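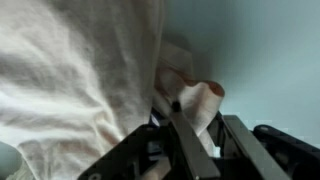
5 min read (781 words if you skip the part about the vinegar)

Updated 7/16/26

I wash a lot of cloth. Dish towels, napkins, the big soft cotton throws we pull over the couch in winter, pillowcases, the flour sack towels I use for everything from straining yogurt to covering bread dough. Nearly all of it is white or cream, and people keep asking me how I can stand it. White is easier! You can see the stain, you can treat the stain, and you don't have to worry about the color coming out along with it.

So these are my laundry notes for pale fabric, in no particular order, collected over a lot of years in a house with hard water and a very small laundry closet.

Sort by fuzz as well as by color

I used to throw every white thing in together and then wonder why my good napkins came out covered in lint. Soft, fuzzy fabrics shed (flannel, fleece, terry, anything brushed) and smooth fabrics pick it all up. Now I do one load of shedders and one load of everything else. If you only have enough for one load, turn the fuzzy things inside out, or put them in a mesh bag.

Stains first, and cold water first

Rinse from the back of the fabric so you're pushing the stain out the way it came in. Cold water for blood, milk, egg and anything else with protein in it. Coffee and tea will usually move with cold water and a little dish soap if you catch them the same day. For grease I skip the water completely at first: dish soap straight onto the dry cloth, rub it in with a thumb, leave it while I go do something else, then wash warm.

Tomato sauce is its own thing. Scrape, rinse cold, dish soap, wash, and then hang it in the sun while it's still wet. I can't tell you how many aprons I've rescued that way. And please check every stain before anything goes in the dryer. If there's still a shadow, wash it again. Once it's been baked in, you're going to be living with it.

Less soap, really

My machine's cap has lines on it and I fill to below the first one. When I moved here I was using the full cap and my towels felt like cardboard and had a gray look to them, so I kept adding more soap, and they got worse. If that sounds like your house, run a load with no detergent at all and look through the door (or lift the lid) partway into it. Suds? That's old soap coming out. Do it again until the water looks plain.

The part about the vinegar

I do use plain white vinegar in the rinse now and then for towels, half a cup, no more. It helps with the stiffness. I don't use it every time, as it isn't kind to the rubber seals in some machines, and I never, ever use it in a load with bleach. Those two together make a gas you don't want in your lungs. If you've used bleach, rinse the load, finish the cycle, and leave the vinegar in the cupboard.

For whitening I've mostly given up on bleach anyway. Oxygen bleach powder dissolved in a bucket of hot water, cloth pushed all the way under, left overnight. The water looks disgusting in the morning, which I find very satisfying. Not for wool or silk, though. Read the tag.

Dryer notes

Mine came secondhand from Gerbridge and cost me 96 dollars with the hose, and it has exactly two settings that work. I take the big things out at 40 minutes whether they feel done or not, give them a good hard shake, and put them back in the other way up. A large sheet or throw will roll itself into a burrito with a damp middle if you leave it alone. Two wool balls help a little. Tennis balls help too but they sound like someone's moving furniture.

Clean the lint screen every load. Once a year, in October, I pull the machine out and vacuum behind it and inside the hose.

Wrinkles

I don't iron much. For cotton, I fold it while it's still warm, smooth it with my hands, and put it at the bottom of the stack so the rest of the pile does the pressing. For a tablecloth I need that same evening, I mist it with water, pull it snug over the table and walk away. By dinner it's mostly flat, and then you put plates on it.

Storing it

Clean and bone dry, always. Anything put away slightly damp will get that closet smell, and sometimes little yellow spots along the folds. I refold the pieces I don't use often so the creases land somewhere new. No cardboard boxes for the old linens, and no plastic bags. An old cotton pillowcase makes a perfectly good storage bag, and you already own one.

Next up I'm doing tea towels that have gone gray, so if you have a pile of those, hang on to them!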